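Fillach Community Help
Home > Bathroom > Cleaning and care

White ceramic basin has become dull, with grey lines, and the overflow smells

Azadeh Kordestani
Posted January 1, 2018

Good evening to all. I have read many of the older topics here before writing, and I found some useful things, but my case is a mixture of several problems, so I hope it is permitted to open a new one.

We moved in October to a rented flat in the upper part of Jevura, where the water is very hard. In our old flat I never thought about the basin. I wiped it when I remembered, and it was always white. Now I clean it more than before and it looks worse than before. My husband says the previous tenants are guilty. The landlord says it was perfect when he gave us the keys, and I must admit that in the handover papers we signed "bathroom in good condition", so I would like to repair this by ourselves if it can be done.

The problems are these. The first is that the bottom of the basin has lost its shine. When I pass my finger over it, it feels a little rough, as if there is fine sand glued to it. Near the rim it is still smooth and pretty.

The second is the grey lines. They are thin, like from a pencil, and most of them are close to the drain. I thought that they were cracks and I was quite worried, but my nail doesn't catch in them. Washing-up liquid does nothing, and bicarbonate does nothing either, although everybody's mother recommends it.
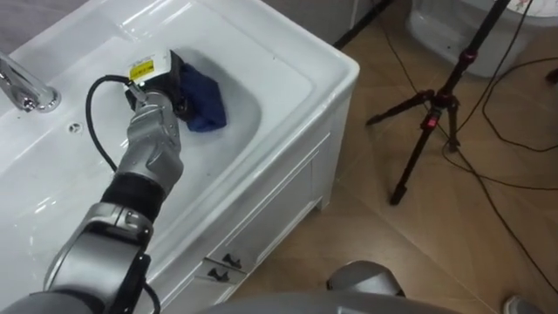
The third problem is the smell, which comes in the morning and goes away when somebody has washed. At the beginning I believed it was the drain, so I poured boiling water from the kettle, two times in one week. It became better for a day. Then I put my nose (I am sorry) near to the overflow hole and it is clearly from there. I don't know how a person can clean inside such a hole. Is there a brush for it? Does the plumber need to take the basin off the wall?

What I have used until now: washing-up liquid, bicarbonate, a cream cleaner with a lemon on the bottle, and once the green side of a kitchen sponge. After the green sponge I had the impression that the shine was less, but maybe it was already like this and I only began to look at it more. I didn't use bleach, my son has asthma and I prefer to keep it out of the flat.

I also wash some small things by hand in this basin, mainly socks and a wool pullover, so I don't want a product which stays on the surface and then goes into the wool.

I would be grateful for an order of work, what to do first and what after, with normal products. In the Meesuk shop near us there is vinegar, citric acid in bags, and a thing named Tumance paste that the seller likes very much, but I am careful with sellers.

Thank you for your patience with my long message.

3 answers

Abbas Babaei

Just use vinegar. Put it in the evening and rinse in the morning, it takes everything off. I have done it for years, no problem. For the smell also vinegar, pour it in the hole. The expensive pastes are all the same thing with a different colour.

Sena Wumbei
Chosen as most helpful by the person who asked

Dear Azadeh, English is not my first language also, so we will understand each other well. For many years I cleaned rooms in a guest house with 44 basins, and the water there was as hard as stone. I know your three problems like my own cousins.

Your basin is most probably not ruined. What you feel at the bottom is limescale with soap inside it. The soap you use and the chalk in the water make a film together, and washing-up liquid passes over this film without taking it. The film is rough, so it holds dirt, and then it is grey. Under it the glaze is usually fine. I say usually. If somebody before you has scrubbed with powder for ten years, then a part of the shine is gone and no paste will bring it back.

The grey lines I am almost sure about. They are metal marks. A ring, a razor, a belt buckle when you wash trousers, a steel nail file that falls in. The metal is softer than the glaze and it leaves a little of itself there, as a pencil does on paper. Cracks are different, the nail feels them, and they often become brown with time.
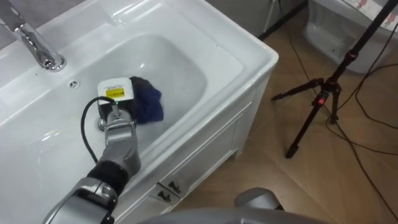 Before you start, please look at what your tap is made of. Chrome can live with a weak acid for a short time, but if it stays there overnight under a wet cloth you can have dull spots that never go. I did this to a tap once and had to explain it to the owner. So I don't agree with leaving vinegar until the morning, and certainly not on the tap. On the ceramic it is less of a danger, but why take the whole night when a short time is enough.

I would choose the citric acid from your list. It doesn't smell, which is good for your son, and it costs very little. Dissolve 2 level tablespoons in half a litre of water, warm but not boiling. Wear gloves if you have any small cut on your hands, you will feel it otherwise! Open the window or the door. And never in the same day as bleach, even if you don't use bleach now, I write it for the other people who read.

About the cloth: take an old cotton one, soft, without buttons or a zip. An old T-shirt is perfect. New microfibre is also good but for the first time I prefer cotton, it holds more liquid and it lies down in the curve of the basin instead of standing up. If the cloth is dark, wash it alone before, some of them lose colour when they meet acid and you don't want a blue basin.

The green side of the sponge you should forget for ever in the bathroom. It was not your imagination. On one occasion it does little harm, but every week it makes thousands of tiny scratches, and the chalk loves them. The same for steel wool and for the powder in the cardboard tube. The lemon cream is something in the middle, I use it for the marks but not for the daily cleaning.
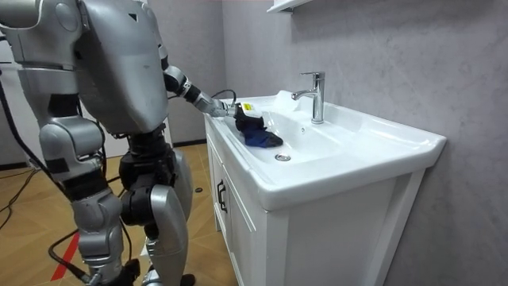
Now about the overflow. You don't need a plumber, and please don't let anybody take the basin off the wall for this. Behind the hole there is a narrow channel that goes down to the drain. Water only passes there when the basin is too full, and in most homes this never happens, so what is inside stays inside: soap, toothpaste, hair, a sort of black jelly. In the shops you can find a thin flexible brush for bottles or for aquarium tubes, and this is what I use. A pipe cleaner for children's handicraft is too weak, I tried.

The boiling water I would also stop. Ceramic doesn't like a sudden change, especially in winter when the room is cold, and the plastic parts under the basin like it even less. Hot from the tap is hot enough.

Here is the order I would follow. Do it on a morning when nobody needs the bathroom.

Step 1. Wash the whole basin with washing-up liquid and a soft cloth, and rinse well. This takes the grease away and the acid can then reach the chalk.

Step 2. Wet the cotton cloth in the citric acid water, press it a little, and lay it on the rough part at the bottom. Push it well against the ceramic, because it works only where it touches. Leave it 12 minutes. Then lift it, rub with the same cloth in small circles, and rinse with a lot of water. If it is still rough, repeat, and let the basin rest in between. 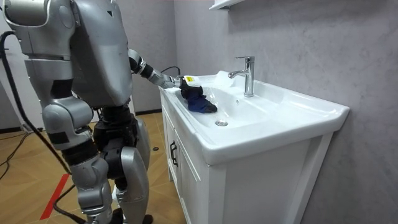
Step 3. When the bottom is smooth and you have rinsed everything, put a drop of your lemon cream on a damp cloth and rub the grey lines, one by one, with your finger behind the cloth. It needs patience more than force. Some will go immediately and some on the third or fourth try.

Step 4. Push the thin brush into the overflow hole, turn it, pull it out, rinse it and go again until it comes out clean. Then pour in a cup of the citric acid water slowly with a small funnel or a baby bottle, wait the same time as before, and follow with hot water from the tap.

Step 5. Rinse the basin and the tap with clean water and dry them with a towel. The drying is half of the result with hard water. After this, if everybody in the house wipes the bottom of the basin in the evening, even badly, you will only need the acid once in 21 days or so I did it in my calendar.

For your wool pullover there is no danger after a good rinse, citric acid goes away with the water. I would only avoid washing wool on the same day, for your peace of mind.

About the Tumance paste I have no opinion, I never had it in my hands. Read the back of the tube. If it speaks of polishing powder or abrasive, try it first in a place that people don't see.

Comments on this answer

Azadeh Kordestani
Thank you so much, Sena! I did steps 1 and 2 today. The cloth went two times on the bottom and it is smooth as a plate now, I called my husband to touch it. For the lines I will continue tomorrow. And you were right, it must be the razor, he knocks it on the ceramic every morning – I heard it today through the door.

Sena Wumbei
Very good! Give him a glass of water to rinse the razor in, a plastic glass.

Farzad Karimi
May I ask, is the same method allowed for an acrylic basin? Ours is in a caravan.

Sena Wumbei
Citric acid yes, but half as strong and shorter. The lemon cream no, it scratches acrylic. Only soap and a soft cloth for marks, and try in a corner before.

Farzad Safavi

Sena has answered nearly everything, so I add only what concerns the rental side. I was for a long period the person in our building who makes the handover visits, and basins are a frequent subject of dispute.

Write a short letter or e-mail to the landlord now, also if the cleaning succeeds. Say that the glaze had marks near the drain when you moved in and that you have cleaned them with a mild product. Keep the tone friendly. You signed "good condition", which is a general expression, and a basin with normal wear is still in good condition in the eyes of most people. But if after some years he finds a real crack, it is useful that there is something on paper from the beginning.

If the smell returns in spite of the brush, look at the trap under the basin. In a rented flat you can normally unscrew it by hand, with a bucket below, and clean it yourself. Look also at the rubber ring when you put it back. It must lie flat – a twisted ring will drip slowly into the cupboard and you notice it only when the wood has become swollen. When the ring is old and hard, change it, it is a matter of small coins.

One correction to the first answer: vinegar poured into the overflow without any brushing mostly runs along the jelly and out at the bottom. It also attacks certain rubber seals when it is used often. I would keep it for the salad.

Was this page useful to you? Yes / No
Related topics: Brown ring at the waterline in the toilet – Tap aerator blocked with chalk – Silicone edge turning black behind the basin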